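叠衣服这件事，我妈没教过我

采访德尔温·布莱特（Delwyn Bright）那天，她迟到了十一分钟，进门第一件事是把外套脱下来，对折，再对折，搭在椅背上。我把自己的外套从地上捡了起来。

布莱特在Samine做了很多年家居收纳课，学员从刚搬出宿舍的年轻人到退休的会计都有。课一共7节，其中三节只讲叠衣服。我问她三节会不会太多，她看了我一眼，说：“您的衣柜我没见过，所以我先不回答。”

她原来不干这个。二十多岁的时候她在一家洗衣店做前台，店名叫Tuhiwai，开在一条坡很陡的街上，客人送衣服来是下坡，取衣服回去是上坡，因此取衣服的人脾气普遍差一些。店里的规矩是衣服出门必须叠好，用纸包上。教她叠衣服的是店里的老师傅保拉·内皮亚（Paora Nepia），一个从来不说“很好”的人。

“他检查我叠的东西，满意了就哼一声，不满意就把它抖开，放回我面前，也哼一声。”布莱特说，“我花了两个月才听出这两声的区别。”

我问区别在哪里。她当场哼了两遍。我没听出来。

洗衣店后来换了老板，新老板认为纸太贵，衣服改装塑料袋，叠不叠无所谓。内皮亚第二周就走了，布莱特多待了半年，走的时候带走了一块叠衬衫用的硬纸板，边角已经磨圆。那块纸板现在还在她的教室里，挂在墙上，学员常以为是什么证书。

她真正开始教人，是因为邻居。邻居埃文·马德格威（Ewan Mudgway）离了婚，搬来楼下，带着四个编织袋的衣服和一个不会叠衣服的人应有的全部信心。布莱特上门帮他收拾了一个下午，他第二天又来敲门，说柜门关不上了。“他把所有东西重新拿出来看了一遍。”她说，“他说他想确认一下都在。”

马德格威后来成了她的第一个学员，交了学费，虽然是用两箱柠檬交的。我给他打电话核实，他说是三箱。

关于叠衣服，布莱特有一套自己的说法，和市面上流行的那些不大对得上。她不主张把衣服竖起来放，不主张按颜色排，也不主张对着袜子道谢。“袜子要是有意见，它会丢一只，”她说，“它们一直是这么表达的。”

她的主张很朴素：在哪儿叠，比怎么叠要紧。

我说，大多数人在床上叠。

“我知道。”她说，口气像医生听病人交代饮食。

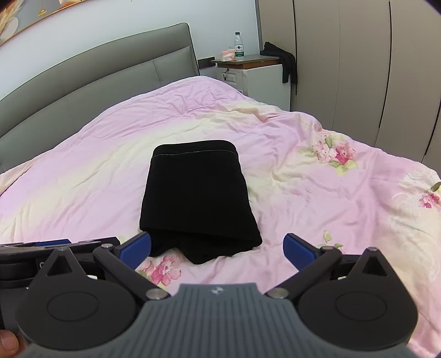
布莱特反对在床上叠衣服，反对了很多年，理由可以讲满一节课，她也确实讲满了一节课。床是软的，手往下一按，衣服跟着陷下去，折线就跑了；被子一皱，下面那层也跟着皱。黑色的衣服尤其麻烦。像这样一叠黑的，放在粉色的印花被子上，折得高高的，上边倒是很直，一道细细的灰色缝线横在那儿，看着像那么回事；往下看，下摆那头就松了，堆成一团，有一片布垂下来，搭到被面上去了。“上半截是给别人看的，下半截是真话。”她说，“十个人里有九个叠成这样。剩下那个是我，星期天晚上。”

我问她怎么改。她说先别动上边，人总想去动上边，因为上边已经好看了，动起来有成就感。要从下面那头开始，把松的部分理平，往里收一折，再把整件衣服翻过来，让开口朝下。翻过来这一步她强调了好几次。“您会觉得翻过来以后不好看了。那就对了，好看是抽屉关上以后的事。”

针织一类的料子，她建议少折一次。这种布自己会往回弹，折得越多越厚，最后像一块砖，放进抽屉占两件的地方。牛仔裤可以多折，西裤最好挂着，至于裙子，她说要看是什么裙子，然后讲了二十分钟是什么裙子。这部分录音我听了两遍，决定尊重读者的时间。

我又问了被子的事。花被子有没有影响？她想了想，说对衣服没有，对人有。“花多的被子，线头和毛都看不见，您以为床上很干净，把黑衣服往上一放，拿起来一看，都在上面了。”她自己家里用的是什么被子，她不肯说。她的同事奥安娜·弗拉德（Oana Vlad）后来告诉我，是向日葵。

弗拉德负责课程的另一半：床以外的地方。她比布莱特年轻，说话快，对床头柜有很强的看法。

“床头柜是一个家里最不诚实的家具。”她说，“大家都说上面只放一本书，一盏灯。我上门看过那么多，灯有，书有时候有，其余的是水瓶、纸巾、充电线、两种吃了一半的药，还有一件明天打算穿的衣服，打算了四天。”

她并不要求学员把床头柜清空。水要放，纸巾也要放，半夜要用的东西放远了，人就得开灯，灯一开就不困了，不困了就开始想要不要换工作。她管的只有一样，衣服不上床头柜。衣服一旦搭在柜角上，就进入了一种她称为“候补”的状态，既不脏也不净，不能洗也不能收，并且会招来第二件。

“椅子呢？”我问。

“椅子更严重。椅子已经不是椅子了。”

针对候补衣服，她们的办法是在门后装挂钩，只装两个。有学员问能不能装五个，弗拉德说可以，然后把人家的名字记了下来。

抽屉的钥匙也是一桩事。不少老式床头柜的抽屉带锁，钥匙常年插着，弗拉德劝人要么锁要么拔，她有一位客户锁上以后把钥匙收进了抽屉隔壁的抽屉，那个抽屉也带锁。我问后来怎么办的。她说请了人来开，开锁的人看了看，用一把螺丝刀解决了，前后没到一分钟，收费是按半小时算的。

课程现在的规模，布莱特不太愿意谈，是弗拉德替她说的。去年9月她们搬进了Gondum大楼的二层，教室里摆了六张硬面长桌，高度到成年人的髋骨，叠衣服时不用弯腰。迄今来上过课的有1,478人，弗拉德每期都登记，数字精确到个位，包括一位中途退课又回来的先生，她坚持只算一次。年纪最大的学员61岁那年报的名，如今还来，课早就上完了，他来用桌子。

也有不成功的时候。她们和一家叫Pratodach的家具厂合作过一款折叠台，台面可以放下来贴墙，做了2,000张传单，传单发完了，台子没卖出几张。厂方的莱夫·马格努松（Leif Magnusson）在电话里对我说，问题出在定价。布莱特说，问题出在那个台子放下来以后，所有人都觉得它是个搁东西的架子，往上一堆，就再也收不回去了。

“您看，又变成椅子了。”她说。

我把这话转述给马格努松，他沉默了一会儿，说他家里也有一张，上面现在放着头盔。

采访快结束时，我请布莱特给完全不打算上课的人一条建议。她说那就把饭桌擦干净，在饭桌上叠，叠完马上拿走，别等吃饭。如果实在只有床，就在床上垫一块硬的东西，大画册、砧板都行，砧板要干净的。再不行，至少把被子抻平。

“要是连被子也懒得抻呢？”

“那就别叠了，卷起来。”她说，“卷也是可以的，我课上不讲，讲了他们就都卷了。”

她起身穿外套，从椅背上拿起来，一层一层打开，没有一道多余的褶。我问内皮亚先生现在怎么样，还有没有联系。她说有，去年他来教室看过一次，沿着长桌走了一圈，在学员叠好的一摞毛巾前面站住，哼了一声。

我问是哪一声。

“我当时在接电话，”布莱特说，“没听清。弗拉德说是好的那种，可她分不出来。”

新一期课程从2021年2月23日开始报名，自备衣服，每人限带一袋。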